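Courses > Service Robotics > Unit 6 > Handout: Household and shop-floor chores

Reading time: 4 min

Unit 6. Can machines do chores yet?

6.1 Scope

A chore, for this unit, is a short manual task that an untrained adult completes without written instructions. Plugging in a charger is a chore. So is clearing a bench at the end of a shift, or coiling a cable and putting it in a drawer. Welding a car body is not, although it is physically harder, because the part, the fixture and the path are specified in advance.

The question in the title has to be asked per task and per site. A machine that loads one dishwasher in one kitchen has solved a different problem from a machine that loads dishwashers.

6.2 Three measures

Success rate. The fraction of attempts that end in the goal state without human contact. Always reported with the number of attempts.

Cycle time. Measured from the first motion to the release of the object. Pauses for planning are included.

Intervention interval. The mean number of cycles between two human interventions. For a shop floor this is usually the deciding figure. An operator who has to walk to the cell every few minutes might as well do the job.

6.3 Worked case: the bench task

The Vostau bench task consists of four steps: locate a power strip on a work surface, grasp it, turn it to a marked heading, and insert a plug into a named socket. The strip may start at any heading. The surface is not cleaned between trials.

Locating the strip is harder than it sounds. A white strip on a white board gives low contrast along the upper edges, and a segmentation model trained on catalog images tends to lose the boundary on the lit side. Shadows help on the other side. Smudges and pencil marks on the board produce false edges, and these must be rejected by depth or by size.

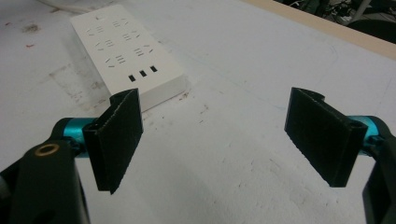
Grasping is limited by geometry. Two parallel fingers can close across the short axis of a strip only if the opening exceeds its width plus the position error on both sides. If it does not, the strip has to be taken at one end or pushed first. The cable adds a load that is seldom modeled: a stiff cable acts as a spring and returns the strip toward its old heading after release.

Insertion is the step on which most systems fail. The clearance between blade and slot is small, the slots are partly hidden by the plug during approach, and contact forces move the strip unless it is held. A person uses the second hand for this. A single-arm system needs a fixture, a wall or a heavy strip.

6.4 Results

The Vostau baseline was trained on 2,000 demonstrations and tested on 500 trials. Locating and grasping were scored separately from insertion. Insertion succeeded in 38 percent of the trials. With the strip clamped to the bench the figure rose to 56 percent, which puts part of the loss down to strip motion – the rest is alignment error and has not been broken down further.

The Fernari cell takes the opposite approach. The strip arrives in a tray at a fixed heading and no search is performed. Its results are not comparable with the baseline and should not be placed in the same table.

6.5 Current position

Sorting, wiping and simple transfer are feasible where objects are known and a slow cycle is acceptable. Tasks with tight insertion, loose cables or cloth remain unreliable outside a prepared cell. Homes are the worse case: the layout changes daily and there is no operator on call.

6.6 Exercises for the lab session

a) Derive the minimum finger opening for a strip of width w, heading error e and position error p. State your assumptions about strip length.
b) Propose a regrasp sequence for a single arm when the cable end faces the robot.
c) Read the Olszewski notes on contact detection, section 2 only, and list the signals available without a wrist sensor.

Solutions are handed in on paper. Revised 11/07/2019.

Contact: Nosside teaching office | © Nosside Robotics Course | Back to top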